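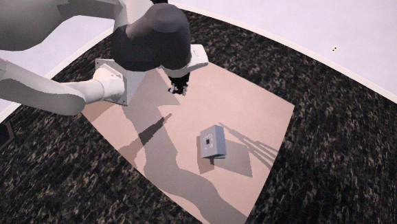
Wombridge by the slow train

I've finally done it! After years of saying "we really must go to Wombridge one day" I packed a bag, dragged Thijs out of bed at an hour he's still complaining about, and went. Return tickets came to 21 pounds each, which I thought was a bargain until I saw how many stops there were.

The walk from the station is lovely though, all downhill past the allotments (remember that for the way home, your knees will want to know). We had lunch at Marchetti, where the soup was fine and the bread was so good I asked for more before the spoons had even arrived. Willy Hoekstra had told me to try the plum cake and I did, twice.

Afterwards we climbed the church tower. The leaflet says 439 steps and I believe it. Thijs stopped to "look at the view" from a window that faced a wall.

We missed the 4.11 home by the length of the platform, so it was crisps on a bench and a long chat about whether we could ever live somewhere that quiet. He says yes. I'd miss the noise, and the buses.

Next month, the coast, if Gerrit lends us the tent.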